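Workshop notebook, Thursday, 8:40 a.m.
Subject: recutting of the reading room window sashes, Nusley annex

Work resumed on the north elevation sashes. Four lower sashes are now on the bench and two remain in their openings with temporary boards behind them. The condition survey prepared before removal has proved accurate for the stiles and optimistic for the bottom rails. On three of the four, decay extends past the tenon shoulder and into the mortise, and the repair approved for those rails (a face patch of limited depth) will not hold. It is recommended that the full bottom rail be replaced on sashes 2, 3 and 5, and that sash 1 receive the patch as drawn.

Replacement stock is the Douglas fir purchased from Kolten in July. Boards were stickered in the rear bay and have been read with the pin meter at each end and at the middle. The highest reading this morning was 12 percent, at the butt end of the widest board. This is acceptable for exterior joinery in this building. The board with the long check has been set aside for glazing bars, where the defect can be cut out.

Profile matching took most of the early morning. The original ovolo was run with a plane whose iron had been ground slightly out of true, and the molding is fuller on one side of the fillet than on the other. The Rostetti cutter follows the nominal profile and leaves a visible step where new work meets old. Two options were considered. The first is to regrind the cutter to suit, which would commit it to this job. The second is to run the profile full and bring the last 20 inches at each joint down by hand with a scraper filed to the old section. The second option has been adopted. A scraper has been filed and a test length is on the shelf over the vise, marked with the sash number in pencil. Colleagues are asked not to sand it.

Glass. All panes from sashes 1 through 3 are out and racked on edge with paper between them. One pane from sash 2 was already cracked at the upper corner when it came into the shop, as noted on the survey. The old putty came away with steam in most places, but the lower beds had been renewed at some point with a harder compound, and these required the infrared lamp. Settings for the lamp are unchanged from the entry on the Nolte doors. A foil-faced shield must be kept over the adjacent glass whenever the lamp is on, and the lamp must be moved every 30 seconds.
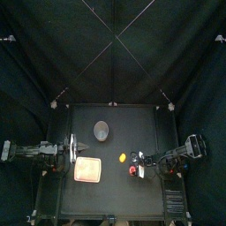
Linseed putty for reglazing is to be mixed in the shop. The ready-made product skinned over in the tub and was returned. The first shop batch, made with whiting and boiled oil, was too short and tore under the knife. A second batch with a small proportion of raw oil worked well and was left overnight under damp cloth with no surface crust. The second recipe is written inside the cupboard door and should be treated as current. Rebates are to be primed before any putty is laid, including the returns at the corners, which were missed on the trial sash.

Joinery notes. Original tenons are haunched and wedged from the outside, with no adhesive that could be found. New rails will follow the same arrangement. Wedges have been cut from white oak offcuts. The mortise chisel formerly kept in the second drawer has a chipped corner and has been put in the tray for grinding. Shoulder lines are to be struck with a knife from the existing stile in each case, as the stiles vary enough that a common setting would leave a gap at the face.

Weights and cords. The pulleys on the east side turn freely after cleaning. Those on the west side have worn axles, and one wheel drags against its case. Sash weights were weighed individually and do not agree with the marks stamped on them. With new rails and reinstated glass, sash 3 will be heavier than it was on removal, and its balance must be checked again before the cord is cut. The cord on hand is 92 feet, sufficient for the north elevation. A further order is needed for the east.

An inquiry was received from the Nusley office about whether weatherstripping could be added while the sashes are out. A kerf for a bronze strip can be cut in the new rails without loss of strength. The original stiles are another matter, and cutting them falls outside the present approval. A written answer to this effect has been drafted and placed in the job folder for review.

Outstanding at close of morning:

- Confirm approval for full rail replacement on sashes 2, 3 and 5
- Grind mortise chisel
- Prime rebates on sash 1
- Source replacement axles, west pulleys
- Order cord for east elevation

Afternoon, 3:15 p.m. Approval for sash 3 received by telephone; written confirmation to follow. Rail blank cut to rough length and returned to the stickers. Sashes 2 and 5 remain on hold.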